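Search this site
Search
2 min read

2022-02-21

Went to see Zakance at the Taltidura, 70 seats, 13 of them taken by the second act. Wing-yan Lu wrote and directed it, and plays the ferryman too, which may be the trouble. The program promises "a meditation on debt." I got two hours of people staring at a bench.

Joaquín Salinas has the only real scene, the letter, and he rushes it. Pin-yu Yau mumbled. Cheuk-hei loved the whole thing, but he loved the July one as well, and I still can't say what that was about.

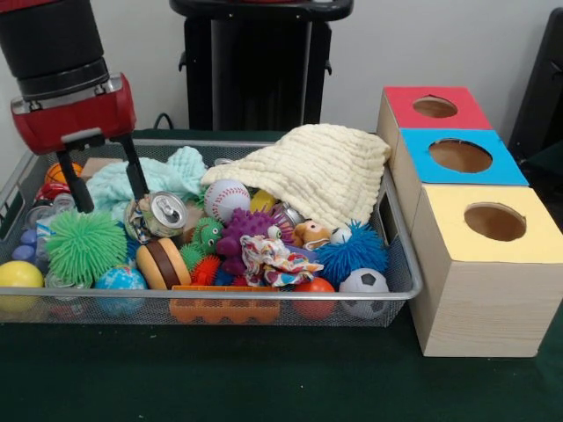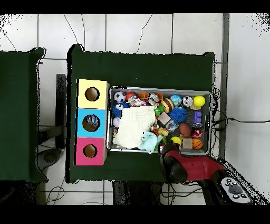

A container crowded with toys, both times.

After the show

Yee-man says they cut 300 lines in previews. I'd like to know which ones, as the plot may have been in there. She also says Wistora wants to take it on tour. We'll see. I've heard that about three shows at that place and not one got past the bridge.

Bus home, cold feet. Not going to the talkback.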